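Mitmachen bei Timau: Wir suchen Leute mit ruhigen Händen!

Für unser Projekt Timau sammeln wir Greifbewegungen, aus denen ein Lernsystem den Umgang mit Haushaltsdingen lernen soll. Du führst einen Handgreifer über den Tisch, nimmst Gläser und Dosen auf, stellst sie wieder ab, und jeder Durchgang wird ein Beispiel. 844 haben wir schon, und wir wollen noch viel mehr! 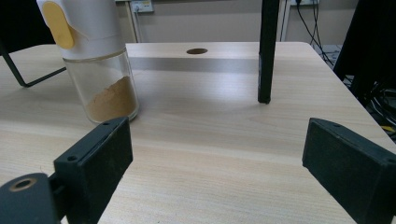
Eine Schicht dauert 5 Stunden mit Pausen, Beginn ist um 9 Uhr. Vorkenntnisse brauchst du keine, Aniela Zalewska übt am Anfang mit dir. Auch Linkshänder sind sehr willkommen (davon haben wir bisher viel zu wenige). Pro Person planen wir 270 Durchgänge, verteilt auf mehrere Termine im Januar.

Lust bekommen? Schreib ein paar Zeilen an Kai-wen Liu, Clanlow, Stichwort Timau.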